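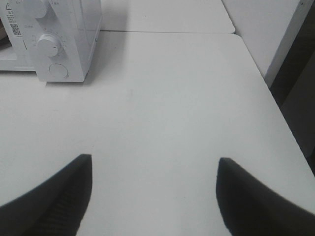 ## Sewing Room FAQ – Vusgate Workshop

Applies to the shared machines and tables on the first floor. Last revised in October by Réka Veres.

### Which knob sets the stitch length?

It depends on the machine, and we have more than one model. Read the manual in the drawer before turning a dial you don't recognize. Raise the needle out of the fabric before changing the stitch pattern.

### The machine has a warning label and a QR code. Do I need to read them?

Read the warning label before first use. Leave labels and codes in place, and do not cover them with tape or pin cushions.

### Which needle should I use?

| Fabric | Needle (US size) |
|---|---|
| Fine cotton, lining | 9 |
| Shirting, light linen | 11 |
| Denim, canvas | Ask at the desk |

Change the needle after eight hours of sewing, or sooner if stitches skip.

### Can I cut fabric on the white tables?

Scissors only. Rotary cutters need a mat, which is kept on the Pekano shelf. Tracing wheels also mark the surface – use a mat under those too.

### How do I remove chalk or thread lint from the table?

Dry brush first, then a damp cloth. No solvents or abrasive pads. Check for pins before wiping.

### Where should the machine sit?

Back from the table edge, with all feet flat on one panel. A machine that straddles a joint will vibrate at speed. Keep the area to the right of the handwheel clear.

### The lower thread is bunching. What do I check?

1. Rethread the upper thread with the presser foot up.
2. Reseat the bobbin and confirm the direction of winding.
3. Replace the needle.
4. Test on a scrap of the same fabric.

If bunching continues, switch off, unplug and fill in a fault slip. Do not open the housing.

### What thread is supplied?

Polyester all-purpose, in black, white and gray. Bring your own for topstitching or silk.

### How do I book?

At the desk or by phone, extension 47. Saturday slots go to course members first – ask Sawsan Khalaf about cancellations.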